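Courses > Robot Practice > Unit 2 > Handout

Good Practice with Hand-Held Grippers
Notes by Oldřich Hubáček, revised 9/12/19
16 comments | 51 shares

I know most of you want to get straight to the handling exercises, and I'm glad of it -- but please read these through once with a cup of something warm beside you. They grew out of the Lovico sessions in May, and a good many of them are there thanks to students who wrote to me afterward.

1. Before you start
Look at both grip pads, all the way down to where the fingers meet. If you find lint or a torn edge, write it in the Saltora log, even if it seems too small to bother me with (it isn't!).

2. During the work
Keep the square marker on the housing clear of sleeves, cloth and your own thumb. With soft things like fabric, close slowly and let the pads do the holding. When two grippers are out, agree aloud who moves first, and keep the other one well back.

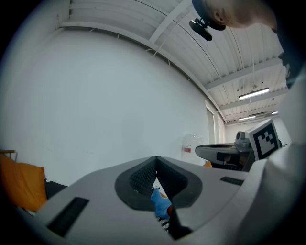 3. Afterward
Open the jaws fully before you set the gripper down, and put the small objects back in their tray. You may take up to two minutes over your notes, and please do take them -- I read every one.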